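プルムスカ(手持ち式グリッパー)

プルムスカ(Plumska)は、共同工房インディコ(Indico)で製作されている手持ち式の平行リンクグリッパー、およびその製作手順をまとめた工作資料の名称です。人が手に持って操作する把持具で、ロボットアームの先端に取り付けるハンドと同じ指とリンクを備えており、布のように形の定まらないものをつかむ動作を、人の手で先に試してみるために使われます。設計の中心となったのはコ・ドンゴン(Dong-geon Ko)とアヤナ・アラヤ(Ayana Araya)の二人で、現在も二人が図面と手引きの面倒をみています。

家庭の机の上で組み立てられること、特別な工作機械がなくても直せること、この二つがはじめからの方針でした。そのため資料の文章もずいぶん噛みくだいて書かれていて、ねじの締め加減ひとつに半ページを費やしているようなところがあります。電子工作の経験はあっても機械ものは初めて、という読者が多いことを考えると、これくらい丁寧でちょうどよいのかもしれません。

名称

「プルムスカ」という語に辞書的な意味はありません。アラヤが試作品の箱に書きつけた仮の名前がそのまま残ったもので、読みの綴りがなかなか定まらず、初期の図面には「プラムスカ」と書かれたものも混じっています。手引きの改訂の際に片仮名表記は「プルムスカ」、欧文表記は Plumska に統一されましたが、工房の棚札には今でも古い表記が残っているそうです。リンク部分だけを指して「足」、指先を「つまみ」と呼ぶ習慣もあり、これは手引きの本文にもときどき顔を出します。初めて読む人は少し戸惑うところなので、巻末の用語表を先に眺めておくとよいでしょう。

開発の経緯

きっかけは、洗濯物をかごから取り出して広げるという、暮らしのなかではごくありふれた作業でした。コは以前から自宅で小型のロボットアームを組んでいて、積み木や空き缶をつかませるところまでは順調に進んでいたのですが、タオルに取りかかったとたんに手が止まってしまいます。つかんだつもりの布が指のあいだから抜けたり、一枚だけ持ち上げたいのに下の層までついてきたりするのです。アームの制御が悪いのか、それとも指の形が悪いのか、両方を一度に動かしていてはなかなか見分けがつきません。

そこでアラヤが提案したのが、アームからハンドだけを取り外し、人が握って動かしてみるというやり方でした。腕の動きは人間が受け持ってくれるわけですから、それでもつかめなければ指のほうに問題がある、と切り分けて考えられます。二人はこの考えに沿って最初の試作品を作り、7月にインディコの作業台で初めて動かしました。このときの指は丸みのある細いもので、薄い手ぬぐいにはよく合いましたが、厚手のタオルでは布が横に逃げてしまい、二週間ほどで作り直しになっています。

二作目からは四角いブロック状の指先が採用され、以後の版はすべてこの形を引き継いでいます。アームに戻して使う計画も消えたわけではなく、取り付け部の寸法はコの自宅のアームに合わせたまま保たれています。

構造

本体は指先、リンク、握り部の組み合わせでできています。指先は左右で向かい合い、リンクの働きによって、できるだけ平行な姿勢を保ったまま近づいたり離れたりします。はさみのように根元から斜めに閉じる方式に比べると部品は増えますが、布に触れる面が先のほうまで揃うので、厚みのあるものでも押し出しにくいというのが設計者の説明です。 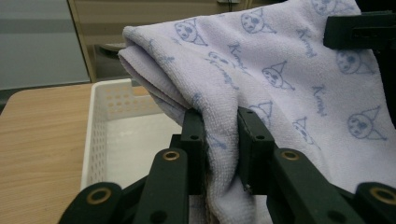
リンクの腕は左右それぞれに内側と外側があり、合わせて4本で指先を支えます。プルムスカの組み立てで一番時間のかかるのがこの部分で、手引きでも最も長い章になっています。腕はごく濃い緑色の樹脂製で、回転する箇所には真鍮色の輪状のブッシュがはまっており、樹脂どうしがじかにこすれ合わないようにしてあります。指先の角や腕の縁に小さな擦れ傷がついているのは、使い込まれた道具らしい風情でもありますが、手引きでは表面の傷と軸穴のがたつきとを分けて点検するように勧めています。タオルが指のあいだの狭い隙間に挟まれ、その上下で少しふくらんでいるところは、指先の当たり具合を確かめるときの目のつけどころで、ふくらみが左右どちらかに大きく偏るようなら、片側の腕がきつく組まれていることを疑います。

ブッシュにはデクレルク(Declercq)の汎用品が指定されています。寸法の合うものであれば他の品でもかまわないのですが、つばの厚みが違うと腕どうしの間隔が変わり、閉じきったときに指先がわずかに食い違います。代わりの品を使う場合は、薄い座金で間隔を合わせてから本締めをすることになっています。

握り部は利き手を選ばない形で、引き金を引くと指が閉じ、放すとばねの力で開きます。ばねは弱めのものが標準です。強いばねのほうが開く動きは小気味よいのですが、布をそっと放したいときに指がはね返り、せっかく置いた端がめくれてしまいます。弱いばねに慣れるまでは頼りなく感じられるかもしれません。

組み立て

手引きに載っている手順は、おおよそ次のとおりです。

まず樹脂部品をすべて並べ、軸穴の内側に残ったばりを取り除きます。紙やすりで穴を広げると後戻りができないので、細い丸棒に布を巻いたもので少しずつなでるように仕上げます。

次にブッシュを押し込みます。金づちは使わず、平らな当て板を添えて万力でゆっくり押すか、机の上で手のひらの体重をかけます。斜めに入ってしまったときは反対側から押し戻し、向きを確かめてからやり直します。

腕を内側から順に組み、ねじは最後まで締めきらずに、いったん指先が軽く動く程度で止めておきます。ここで握り部につなぎ、開閉を何度か繰り返すと、部品どうしがおさまりのよい位置に落ち着いてきます。そのうえで左右のねじを交互に締めていきます。片側だけを先に締めてしまうのは初心者によくある失敗で、工房の講習でも毎回のように一人か二人は最初からやり直しになります。

組み上がったら紙を一枚挟み、指先の上のほうと下のほうで、引き抜くときの重さを比べます。差がはっきりわかるようなら、もう一度ねじをゆるめて調整します。

部品代は、インディコで樹脂部品を共同で作る場合に一台あたり2,867円です。握り部のばねを好みのものに替えたり、予備の指先を一組作ったりすると、もちろんそのぶんだけ増えます。

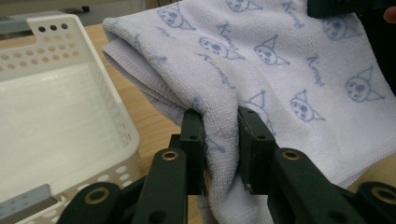 組み立てにかかる時間は人によってかなり違い、慣れたコであれば夕食後に始めて寝る前には終わるのに対し、初めての人は休日を丸一日あてることが多いようです。工房では途中の状態で置いて帰ることもできるので、ばり取りまでを一日目、腕の組み付けからを二日目と分けて進める人もいます。二日に分ける場合、ブッシュを入れた腕は袋に入れ、左右がわかるように札をつけておきます。内側の左腕と右腕はよく似ていて、取り違えたまま組み進めても途中まではすんなり入ってしまいます。

布を使った練習

完成したグリッパーの調整には、家庭にあるタオルが使われます。手引きの練習課題は、机に置いたかごとタオルを使うもので、縁をつまむ、折り重なった山をつまむ、かごの外へ引き出す、机の上に下ろす、といった動作に分かれています。どれも人の指なら考えずにできてしまうことですが、指が二本の道具に持ち替えると案外むずかしく、講習では大人が真剣な顔で何度もタオルをつまみ直すことになります。

材料についての厳密な指定はありません。ただ、毛足のある布は最初の練習に向いていて、つるつるした化繊の布は指先の調整が済んでからにするのがよいとされています。柄のあるタオルも好まれます。柄があると、しわの向きや裏表がひと目でつかみやすく、あとで写真を見比べながら話し合うときにも、布のどの辺りをつかんだのかを言葉にしやすいという利点があります。

つまむ位置については、設計者の二人のあいだでも好みが分かれています。コは縁の縫い目に近いところを狙うほうで、縁さえ持てれば広げるのは楽だと考えています。アラヤは盛り上がった折り目をまずしっかり挟み、少し引き出してから持ち替えるやり方を勧めており、手引きには両方が並べて載っています。どちらを選ぶにしても、指を大きく開いたまま近づけ、布に触れる手前で一度動きをゆるめるところは共通です。急いで閉じると布が向こうへ押されてしまい、つかみどころの山がくずれます。

かごは壁の低いものから始めるのがよいとされ、深いかごを使うときは握り部の手が縁に当たらないよう、手首の角度を先に決めておきます。机の端から布が垂れるような置き方もよい練習になります。垂れた部分の重みで布が引かれるため、つかむ力が足りないとそのままするすると抜けてしまい、調整不足がすぐにわかるからです。

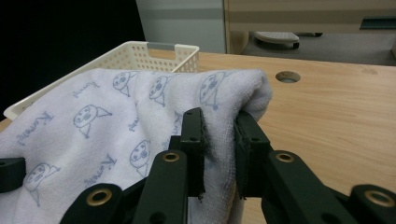 耐久性と保守

二人は手引きの初版を出す前に、2,000回の開閉を一区切りとする試験を行っています。引き金にひもをかけ、小さなモーターで引いては放すという素朴な装置を組み、夜のあいだ工房の隅で動かしておくというものでした。最初の試験は1,202回で止まりましたが、折れたのはグリッパーの部品ではなく試験装置側のひも掛けで、アラヤがこれを金属の板で作り直したあと、最後まで通しています。試験後のねじにはゆるみが見られたため、以後の版では緩み止めつきのナットに変更されました。

日常の手入れは簡単で、使い終わったら指先についた繊維を乾いた刷毛で払い、軸のまわりに糸くずが巻きついていないかを見ておきます。タオルの毛は思いのほか入り込みやすく、放っておくと腕の動きが重くなってきます。油は原則として差しません。どうしてもきしむ場合は、樹脂を傷めない種類の潤滑剤を綿棒の先にとり、軸にだけ塗ります。油のついた指先で布をつかめば当然しみになりますから、塗ったあとは古布を何度かつまんで様子をみます。

指先の当たり面がすり減ってきたときは、指先だけを取り替えられます。左右を同時に替えるのが基本です。

派生版

トレルテックス(Treltex)は、プルムスカをもとにした派生版です。指先の幅を広げ、握り部を短くしたもので、手の小さな人や、座ったまま作業をする人に好まれています。図面の大半はプルムスカと共通ですが、外側の腕の長さが異なるため部品を混ぜて使うことはできません。見た目がよく似ているので、工房では保管箱のふたの色を変えて区別しています。

このほか、コが自宅のアームに取り付けるために作った電動版もあります。引き金の代わりに小型のサーボモーターで開閉するもので、手持ちの版でうまくいったつまみ方を順に移していくのが目下の課題となっています。配線の取り回しがまだ落ち着かず、図面は公開されていません。

手引きの版

手引きは紙に印刷して綴じたものがインディコの閲覧棚に置かれ、工房の利用者であれば持ち出して読むことができます。現行の版は2025年11月6日に改訂されたもので、ねじの締め順の図が描き直され、布を使った練習の章に、かごから引き出す課題が加えられました。旧版をもとに組み立てた本体も、ナットを交換すればそのまま使えます。

関連項目

平行リンク機構
エンドエフェクタ
共同工房
柔軟物の把持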